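Zwei Tage Vormachen

Seit Jahren höre ich denselben Satz: Man muss dem Roboter nichts mehr programmieren, man zeigt es ihm einfach. Ich habe früher Förderstrecken in Betrieb genommen und bin bei dem Wort "einfach" empfindlich. Also bin ich im Juli nach Gukaldale gefahren, wo eine Gruppe unter dem Projektnamen Arkus genau das macht, und habe mich zwei Tage lang danebengesetzt. Am Freitag durfte ich selbst ran.

Die Aufgabe klingt nach nichts. Ein Beutel liegt auf der Matte, die Hände sollen ihn nehmen und weglegen. Gesteuert wird von einem Menschen, der die Bewegung vormacht, und jede Vorführung wird mitgeschrieben. Aus dem Stapel soll später ein Modell lernen.
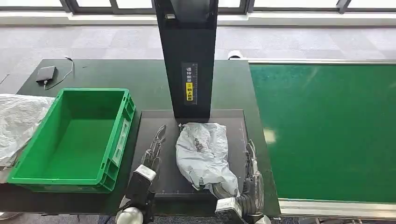 Der Autor
Freier Inbetriebnehmer, schreibt hier über Fördertechnik, Greifer und enttäuschte Erwartungen

Beutel sind gemein. Ein Karton hat Kanten, da weiß man, wo man anfasst. Ein zerknautschter Beutel hat bei jedem Anlauf eine andere Form, und die Finger müssen sich etwas suchen, das beim Anheben nicht nachgibt. Mit der eigenen Hand denkt man darüber nicht nach. Über die Fernsteuerung merkt man plötzlich, wie viel man sonst fühlt. Ich fühlte nichts und habe deshalb zu fest zugegriffen, danach aus Vorsicht zu locker, danach wieder zu fest. Alles aufgezeichnet, versteht sich.

Und da fängt mein Unbehagen an. 1609 Vorführungen hatten sie laut Projektliste beisammen, als ich kam. Beeindruckende Zahl, steht auch groß in der Präsentation. Auf meine Frage, wie viele davon sie einem Lehrling als gutes Beispiel zeigen würden, kam erst mal Schweigen und dann die Zahl 600. Der Rest sei "auch lehrreich". Mag sein. Ein Lehrling, dem man überwiegend Gezappel vorführt, lernt allerdings vor allem Gezappel, und warum das bei einem Netz anders sein soll, konnte mir keiner so erklären, dass ich es hier wiedergeben könnte.

Stoff ist noch so ein Fall. Beim Tuch sieht die Kamera am Handgelenk Falten, dahinter noch mehr Falten, und der Finger fährt ihr selbst ins Blickfeld.

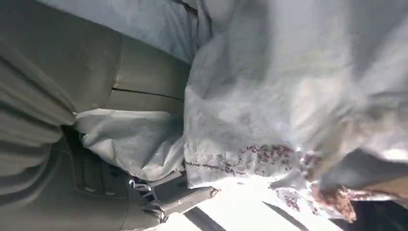
Besticktes weißes Tuch, graues Polster, Gurtschloss: Blick vom Handgelenk aus.

Wer so etwas vorführt, entscheidet ständig Dinge, die in keiner Anleitung stehen. Wo ziehe ich, wann lasse ich los, gilt eine Falte als Fehler? Meine Lösung war eine andere als die des geübten Bedieners neben mir, und der macht es nach eigener Auskunft vormittags anders als kurz vor Feierabend. In den Daten steht davon nichts. Da steht nur, dass jemand die Aufgabe gemacht hat.

Zur Technik will ich fair sein. Die Fernsteuerung lief, die Verzögerung störte mich nach einer Stunde kaum noch, und die Aufzeichnungssoftware Deltadex ist ordentlicher als vieles, womit ich beruflich zu tun hatte. Man kann eine missratene Vorführung sofort verwerfen. Man muss es halt auch tun, und nach der zwanzigsten an einem Nachmittag wird man großzügig mit sich.
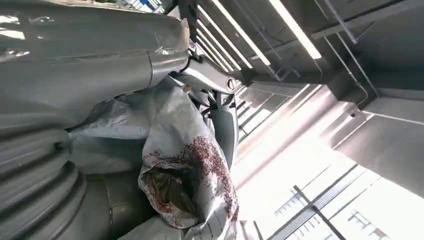 Ich wurde es jedenfalls. Sieben Durchgänge habe ich behalten, von denen ich heute mindestens zwei wegwerfen würde. Beim einen habe ich unterwegs nachgefasst, obwohl es nicht nötig war, beim anderen stand der Arm eine Weile herum, weil ich überlegt habe. Ob das Modell jetzt lernt, dass man vor dem Ablegen eine Denkpause einlegt?

Vergleichszahlen hätte ich gern gesehen. Escobar, das ältere Projekt derselben Gruppe, arbeitete noch mit fest programmierten Abläufen, und angeblich gibt es einen Bericht darüber, was Einrichten und Umrüsten damals gekostet haben. Bekommen habe ich ihn noch nicht. Solange ich die Stunden der Bediener nicht neben den Stunden der Programmierer sehe, glaube ich nicht, dass Vormachen billiger ist. Die Arbeit sitzt nur an einem anderen Tisch und wird vermutlich schlechter bezahlt.

Falls der Bericht kommt, trage ich die Zahlen nach.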